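Project report, Local Government and Media module
Shivam Dhillon
May 2025

# How three newspapers reported the dispute over the Brokel market levy

## 1. Why I chose this subject

When I came to Brokel to study, the first political quarrel I could follow from beginning to end was the one about the market levy. It was a small matter compared with national elections, but people in my street talked about it every day. The town council wanted every stallholder in the covered market to pay an additional weekly charge. The mayor's office supported the charge, the opposition group on the council was against it, and the stallholders were divided more than either side admitted.

My question in this project is simple. Did the local newspapers report what was decided, or did they mostly report who was angry with whom? I had a feeling that the second was true, and I wanted to test this feeling against the texts.

## 2. Background

The levy was first proposed in November. It was presented as a way of paying for repairs to the market roof and drains. The council voted on it twice. In the first vote it was sent back to the finance group, with a request for clearer figures. In the second vote it passed, but with a lower charge for traders who sell only fruit and vegetables.

Between the two votes the argument became personal. The opposition said the mayor wanted to punish the traders of the Dubey ward, where she had lost heavily at the last election. Her supporters answered that the opposition leader was preparing his own campaign for mayor and needed a cause. I can't say which of these claims is right. Both were printed many times, and usually without any evidence beside them.
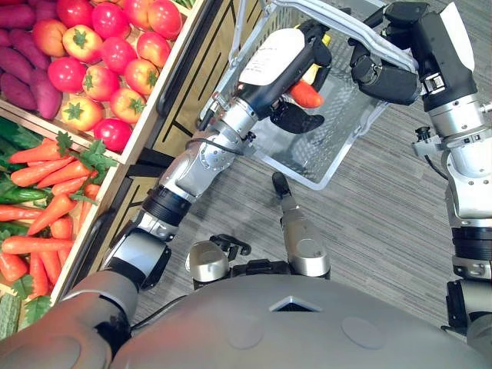

Who pays the levy under the final decision?

Every trader with a fixed stall in the covered market pays it, at the full or the lower rate. Those who sell from a van in the square outside do not pay, although the first proposal had included them.

I put this point early in my report for a reason. Of the people I interviewed, several believed that the van traders were still included. They had read the newspapers regularly. The change was made in the second version of the proposal, and only one paper mentioned it, in the last paragraph of a long article about a shouting match in the council chamber.

## 3. Sources and method

I used three publications. The *Brokel Courier* is a daily paper and the oldest of them. The *Grandus Weekly* comes from the neighbouring town but has two pages for Brokel. *Tosis* is an online paper which publishes mostly short pieces and comments from readers.

I collected every item that mentioned the levy, from the first proposal until two weeks after the second vote. This gave me 473 items, including letters and short notices. I read each one and gave it one main label:

- **Decision:** the item explains the proposal, the vote or the cost.
- **Conflict:** the item is mainly about the quarrel between politicians.
- **Effect:** the item is about traders or customers and what the levy means for them.
- **Other:** everything that didn't fit.

The labels are my own and another reader could choose differently. In difficult cases I looked at the headline and the first two paragraphs, and let these decide.

I also held a short survey at the bus station and in the college library. I gave out 705 forms and received 662 back, which was more than I expected. The form had four questions about what the council had decided, and one about where the person usually gets local news.

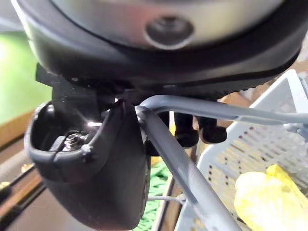 ## 4. What I found

Conflict was the most common label in all three publications. In *Tosis* the difference was very large, but I must be fair here, as many of its items were letters, and people rarely write a letter to explain a drainage budget. The *Courier* had the best balance in the first weeks. After the accusation about the Dubey ward it changed, and for a long period nearly every front-page item on the levy was about the mayor and her rival.

Effect was the smallest of the three main labels. I found this surprising. Stallholders were quoted often, but mostly they were asked which politician they believed. Very few articles asked them how much they earn in an ordinary week, or whether they would raise their prices.

The *Grandus Weekly* printed the fewest items, but its readers gave the most correct answers in my survey. I don't want to make too much of this. The group was small, and perhaps people who buy a weekly paper are more patient with long articles. 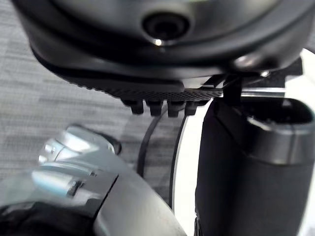 The survey also showed that most people knew the names of both leaders and could describe the quarrel quite well. Fewer could say what the money was for. When I asked about the amount of the charge, the most frequent answer was an empty line.

## 5. Problems with the work

The survey was not a proper sample. Students are too many in it, and people who work on market days are too few. I also wrote the questions before I had read all the articles, and one of them was unclear: it asked about "the vote" without saying which vote. I have left this question out of the results.

A second problem is language. Some headlines in *Tosis* use local jokes that I had to ask my landlady about, and it is possible that I labelled a few ironic pieces as serious ones.

The third problem is access. The council puts its minutes online, but those of the finance group were missing for the whole period. I wrote to the clerk and got a polite reply that they would be added later. When I finished this report they were still not there, so for the reasons behind the lower rate I depend on speeches made in the chamber.

## 6. What could be done next

I would like to repeat the survey when the first year of the levy is finished and the accounts are published. Then it would be possible to compare what the two sides promised with what was collected and spent. It would also be useful to interview the reporters. I tried to do this, but only one had time to meet me, and she asked that I don't quote her. She did say I could mention that the *Courier* now has a single reporter for the council, the courts and the schools together – before, there was one for each.

The full table of labels and a blank copy of the survey form are in the appendix.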